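4.2 台面布置与复位规范

规则写得再细，落不到台面上就没有用。这一节讲的是我们最喜欢的一部分：Tadden 工作站上的复位规范。它起初只有半页纸，后来 Tulora 和 Fajardo 两个站点都照着改，改出来的版本比原稿好得多！

规范对一轮操作开始前的状态作如下要求。木板平放在孔板台面上，八个彩色积木块全部放在板上，允许聚成一簇，也允许个别积木离群，但不得叠放。积木的朝向不作规定，立着、侧倒都算合格。早期版本要求逐块摆正，操作员平均要花40秒，而且摆出来的布局彼此太像，我们很快就放弃了这一条。

人员进入的规则更严格。台面外缘贴黄黑警示胶带，机械臂未停稳时，手不得越过胶带。复位一律在停稳之后进行，由同一名操作员完成并在 Tadgate 中登记，登记项包括站点、轮次和异常说明。木板上的污渍和划痕不必清除，但要记入异常栏，以便后续分析视觉模型时查对。

按这套规范，三个站点大约完成了2,000轮操作。最让我们兴奋的是交接环节：新操作员读完规范，练习20分钟就能独立上岗，各站点的记录也终于可以直接放在一起比较。图3为夹爪在积木簇旁接触板面时的工位。

图3 积木操作工位

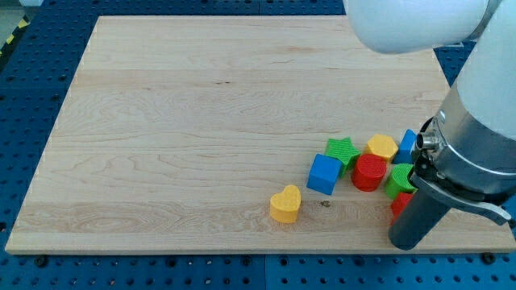 Fajardo 站点在回函中提出，“不得叠放”一条应当写明由谁判定，两块积木斜靠在一起时，他们那边的两个班次给出过不同的结论，建议下一版补上判定办法，并在 Tadgate 里单设一栏。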